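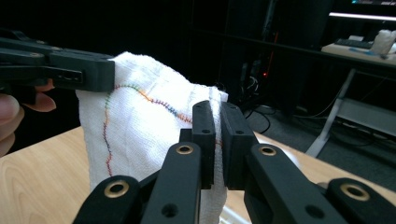
Week 4 – Textiles, part two: pile and loop

Reading: Đàm handout, pages 8 to 15. Bring your swatch card, the blank one.

Recap. Plain weave, two sets of yarn, warp and weft. Terry adds a third set, the pile warp, kept slack. Reed beats up every few picks, slack yarn gets pushed into loops. Loops both sides = classic towel. One side sheared = velour, softer, soaks up less.

Why loops? More surface, more water held. Long loops thirsty but snag easy. Low twist yarn feels plush, sheds lint for the first washes. High twist – scratchy, lasts longer.
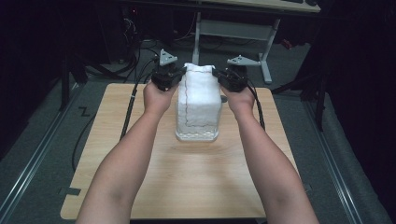

Edges and finishing. Cut terry frays badly so mills weave a flat border or turn a hem, and decoration usualy goes near there. Stitching on pile sinks between the loops and goes patchy, so contrast thread helps – look at the dark line along the top of the white towel, still readable even draped over a box shape. Use a wider stitch if it still dissapears. Polyester thread for anything washed hot.

Lab: groups of 4. Khải Lý has the pick glasses. Veerle De Smet's group starts at the sink.

Swatch cards due next session, labeled.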